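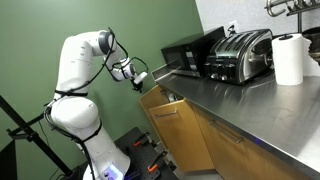
I'm looking for a weekend baker to come and work with me at Pumphrey, my little bread and cake shop in Fleltley. I'm Myfanwy Ifans, I own the place and I've done nearly all the Saturday baking myself for years, and my knees would like a lie-in now and then!

You'd be in with Bohdan Moroz, who looks after the sourdough and sings to it (badly). On a normal Saturday we get through over 300 loaves, plus the buns, plus whatever celebration cakes I've said yes to when I shouldn't have. It's an early start, I won't pretend otherwise, but you're done by lunch and you never go home without bread.

I'd like someone who has worked with dough before, at home or for money, I really don't mind which. You need to be all right lifting flour sacks and chatting to customers when the queue gets silly. A food hygiene certificate is handy, though I'll pay for the course if you haven't got one.

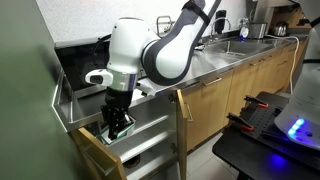 Do I need to have worked in a bakery before?

Plenty of home baking is fine by me, as long as you can tell me what you make and how often it goes wrong. Bohdan started out doing pizzas in a friend's garden.

The job is two mornings a week, Saturday and Sunday, with extra shifts in July when the Fleltley show is on and everybody wants scones at once. Pay goes up after the first couple of months, and we can talk about the numbers when you come in.

If you fancy it, drop a note through the shop door or ask for me at the counter by Tue 27 January. Tell me a bit about yourself and the last thing you baked. Mared Vaughan does the weekday counter and will pass it on if I'm out on deliveries.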